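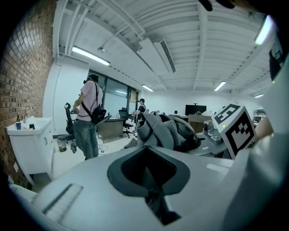
Chapter 9
Textiles in Shared Workrooms

Loose textiles are the least regular items an office organizer has to place. A box keeps its outline wherever it is set down. A jacket or a cleaning cloth takes a new outline each time it is dropped, and the space it needs depends on how it was folded. This chapter treats storage of soft goods in open-plan rooms of up to 1,000 square feet.

Three terms are used throughout. Footprint is the floor or shelf area an item covers. Loft is its height at rest, with no load on top. Drape is the length that hangs past a supporting edge.
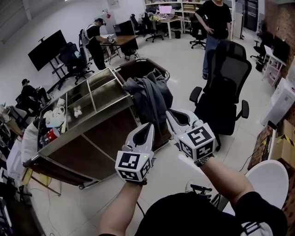

Drape is the usual source of trouble on carts. Fabric laid over a rim can reach a wheel or hide the contents of a compartment. Girard's rule sets the limit for moving carts at 3 inches, measured from the top of the rim - stationary shelving is covered in Section 9.4.

Bunched fabric has high loft and a small footprint. Folding reverses the two.

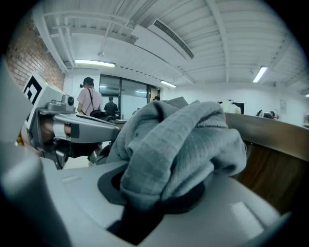 For this reason the fold should be chosen after the compartment has been measured. Section 9.1 gives the measuring procedure, and Section 9.2 applies it to the Landry and Asell fold patterns. Readers who have completed the Ullik exercises may begin at Section 9.3.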